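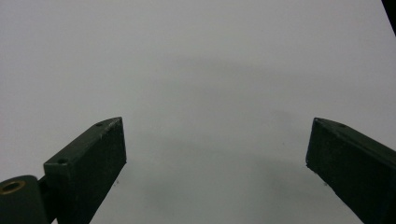
The white surface, with a soft grey shadow across it.

I have been trying to write at a clear white table for most of this year, and since a few people asked about it after the last post, I'm putting the whole thing down in one place. It is a post about a table. If you came for the garden, the beans are fine and I'll get to them next week.

The table came with the apartment when I moved to Losbridge in February. The previous tenant didn't want to carry it down the stairs and I didn't want to buy one, so it stayed. The top is matte white and it is 73 inches long, which is too long for the wall I wanted to put it on. It ended up under the window in the back room with one end sticking out past the radiator. I walk around that end every morning and have stopped noticing.

For the first few months it was where everything went. Mail, the sewing box, library books, a lamp with no bulb, the cable for a phone I no longer own. I did my work on whatever corner was left. When I had to pay a bill I moved the pile to the left, and when I ate dinner I moved it to the right. I didn't think of this as a problem because I could still find most things, and because every table I have had before this one was the same way.

What changed it was a stain. I had left a wet flower pot on a stack of envelopes, and the dye from one of them came through onto the top and left a pink ring. To clean it I had to take everything off. That took the better part of an evening, and when I was done the piles were on the floor and the bed and I was too tired to put them back. The next morning I sat down with coffee and nothing in front of me and got more done before ten than I had all week. I don't want to make too much of that. I had also slept well.

The ring came out, by the way. I tried dish soap first and it did nothing. Baking soda mixed with a little water into a paste, left on for twenty minutes and wiped off with a damp cloth, took most of it. I did that a second time the next day and it was gone. Don't scrub a matte top with the rough side of a sponge. I did this in one spot by the back edge and it is now shiny there, and it will be shiny there forever.

How I keep it clear is not complicated. The piles needed somewhere else to live, so I bought 2 shallow boxes with lids and put them on the shelf by the door. One is for paper that needs something done to it. The other is for paper that needs to be kept. Paper that is neither goes in the recycling before I take my shoes off. The sewing box went back to the closet, where it had a spot all along. The lamp got a bulb and then I found I didn't like the lamp, so it went to my neighbor.

At the end of the day I take off whatever is on the table and wipe it down with a cloth that is barely damp. It takes a couple of minutes. Some nights I skip it, and the next day there is a mug, and by the afternoon the mug has company. Flat surfaces do that in my house. My mother's kitchen counter did it too.

Kolbrún Laxdal, who I used to share an office with, came by in the spring and asked where I kept my things. I showed her the boxes. She said it looked like I was about to move out. I can see that. She likes having her pens and photos and plants out where she can see them, and she works well that way, and I wouldn't tell her to change it. She did take the name of the boxes down before she left. They are from Ziteo, the medium size, and they have held up so far except that one lid has warped a bit from sitting in the sun.

A white top is not easy to live with, I should say that too. It shows coffee, pencil, crumbs and the grey smudge you get from leaning on newspaper. It also shows shadows more than I expected. Anything between the surface and the light leaves a soft grey patch, and on a cloudy day the whole top goes a little blue. I moved my chair to the other side for a while so my own shadow wouldn't fall on what I was writing. Then the sun was in my eyes, so I moved it back. I may try a blind.

I looked into replacing it with something shorter. Rajput had a desk in oak for 452 dollars that would fit the wall properly, and I went to see it and opened the drawers. The drawers are what decided it for me. I know what I would put in them. Within a month they would be full of phone cables, and I'd be back to moving things from left to right. So the long one stays for now, with its end sticking out.

A few things I still haven't worked out. The printer has no home and is on the floor under the window, which is bad for the printer and for my back. The box for paper that needs something done to it is nearly full, so I have really just put the pile in a box. I plan to go through it this weekend and I said the same thing last weekend. And I need a place for the scissors. They have been in four different drawers since spring and I have bought a second pair, which I also can't find.

Beans next week.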